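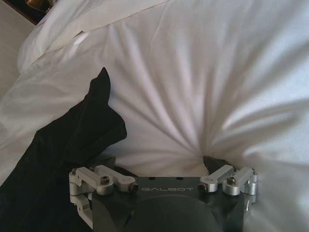
Kauko Huttunen pergunta, a propósito da ficha anterior, se a latência do sono pode ser calculada a partir do diário sem recurso a actigrafia. Pode, com reservas. O diário fornece uma latência subjetiva, que nos doentes com insónia tende a exceder a medida por polissonografia. As duas grandezas não são intermutáveis e devem ser indicadas em colunas separadas no relatório.

Unidade 4. Medição do sono em contexto domiciliário

4.1 Grandezas de base

Tempo na cama (TC): intervalo entre a hora de deitar e a hora de levantar definitivo.
Latência (L): intervalo entre a intenção de adormecer e o início do sono.
Vigília após o início do sono (V): soma dos períodos de vigília entre o início do sono e o despertar final.
Vigília terminal (T): intervalo entre o despertar final e o levantar.
Tempo total de sono (TTS): TC − L − V − T, quando a hora de deitar coincide com a intenção de adormecer.
Eficiência do sono (ES): TTS / TC × 100, em percentagem.

Se o participante lê ou vê televisão deitado antes de tentar dormir, esse período entra em TC mas não em L. A omissão desta parcela sobrestima o TTS e é o erro mais frequente nos trabalhos entregues.

4.2 Exercício resolvido

Registo de uma noite: deitar e intenção de adormecer às 23h00; levantar às 7h00; L = 26 min; V = 49 min; T = 39 min.
TC = 480 min
TTS = 480 − 26 − 49 − 39 = 366 min
ES = 366 / 480 × 100 = 76,3 %

O valor fica abaixo do limiar de 85 % habitualmente usado em clínica. Uma noite isolada não permite qualquer conclusão; recomenda-se um mínimo de sete noites consecutivas, preferencialmente catorze, com inclusão de dias de trabalho e de descanso.

4.3 Limitações da actigrafia

O actígrafo regista movimento do punho e infere o sono a partir da imobilidade. A sensibilidade para o sono é elevada; a especificidade para a vigília é baixa, porque a vigília imóvel é classificada como sono. O diário continua a ser necessário para delimitar TC. Em camas partilhadas, anotar a presença de outra pessoa, cujo movimento se pode transmitir pelo colchão.

Condições a registar em cada noite: temperatura do quarto, ruído, luz, roupa de cama e roupa de dormir. 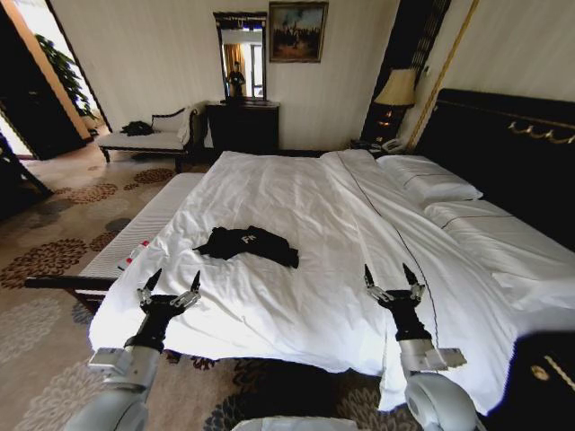 4.4 Trabalho para entrega

Calcular TTS e ES para cada noite do conjunto Endstead, indicando média e desvio-padrão. Noites sem hora de levantar são excluídas e assinaladas. Entrega até 28 de fevereiro de 2021, em folha de cálculo com as fórmulas visíveis. Dúvidas sobre o ficheiro: Fathima Mollah.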